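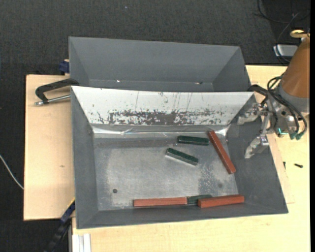

Bin picking at the Brellum bench: red and green blocks in the front bin, fingers open over the side wall.

The arm was the easy part of the budget

I've been planning equipment purchases for small shops long enough to know that everybody prices the arm first. I do it too! You open the catalog, you look at reach and payload, you pick one, you write the number at the top of the page and you feel like you're nearly done. Then you spend the next three months writing smaller numbers underneath it.

Brellum is our name for the bin-picking bench at Pronthorpe, and when people come by they look at the arm. I look at the bins. Bins, clamps, hoses, the tabletop, a length of metal profile – that's where my spreadsheet got long. The original plan had one line for all of it. It said "fixturing and misc." and I had put 1,250 dollars next to it, mostly because it looked like a grown-up number. We blew through it before we had picked up a single block.

So let me tell you how I'd do it now, for anyone sitting with a blank sheet and a quote from a vendor.

Start with the container. I know it sounds backward (my boss at the Grikbridge site certainly thought so), but the container decides a lot. Sloping walls help parts slide toward the bottom, and they also give the gripper a bit of room to come in at an angle. The catch is that sloped bins take up more table at the rim than you'd guess from the footprint, and I had measured the footprint. There went the first table layout. Measure at the rim, please, and leave room for two bins, even if you only mean to pick out of one. Sooner or later the parts have to go somewhere.

Next, wear. Look at the white panel at the back of our front bin and you'll find a whole band of dark scrapes along the lower middle, plus thin scratches above it. I had nothing in the first budget for surfaces getting scuffed up. Zero! Now there's a line for replacement panels and another for tape and patching, and I treat them the way you'd treat printer ink. You will buy it again. It isn't a repair and it shouldn't have to go through a repair request.

Then the stuff that wraps around the arm. Sleeves, hoses, fittings, cable. When I asked Pētersons for a quote, the fittings came as a separate page, and I almost skipped it. Don't skip that page. Ours had 147 dollars' worth of little connectors on it, and that was for one gripper. Ask whether spares are included, and ask what the lead time is on the hoses, which for us was longer than the lead time on the gripper. I still don't understand how.

Holding things down gets its own line too. Clamps are cheap, and you'll want more than you think, in more sizes than you think. A bin that creeps sideways between picks will cost you an afternoon of head-scratching before you suspect it. Same goes for screws and bolts. I buy them by the box now and I've stopped feeling guilty about strays on the tabletop.

What did we save on? The table, for one. Pale wood with a plywood board alongside does the job for bench work, and I was quoted a steel frame that would've eaten the whole accessories budget. We also saved on test parts. Plain blocks in two colors are a perfectly good way to begin. They're cheap, you can dump them in at any old angle, and you don't cry when one gets dropped. Real product can wait until the picking is boring.

My rule for the next bench, which goes in front of the Grikbridge people in October, is to take the price of the arm and gripper and set aside another 40 percent for everything they touch, sit on or plug into. They'll push back on it. I'm bringing the fittings page.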